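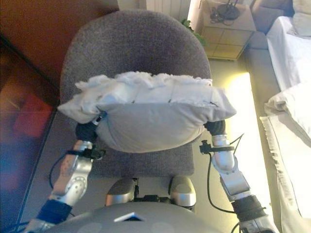
Figure 3. A white pillow with stuffing showing along its top seam, over a gray upholstered chair.

One respondent in the Ukville group wrote that a pillow is finished when the filling gets out, and that sewing it shut only moves the hole a few inches along. Others in the same group disagreed, and the split between them shaped how we coded the answers on repair.

4.2 Open seams and the decision to keep

Of the 250 households in the Hitley survey, 46 had at least one pillow with an open or failing seam at the time of the visit. We had expected most of these to be stored away. In 23 of the 46 households the pillow was still in daily use, usually on a chair or sofa, where a cover or a person's back hid the damage.

Seams fail in a different way from fabric. A worn panel thins slowly and people tend to notice it, while a seam can hold for years and then open along much of its length. The filling then works outward and forms a ridge like the one in Figure 3. A few short black stitches can also be seen on the white fabric near one corner. Dark thread on light cloth came up often in the interviews — people used whatever was already on the needle.

Niskanen's scale for household textiles treats any visible filling as grade four, "discard or rebuild." We found this too strict for seat pillows. Respondents in both towns separated filling that showed from filling that fell out, and only the second led them to act. We therefore divided grade four in two for the Florkden round, which we carried out in June. The revised sheet is given in Appendix B.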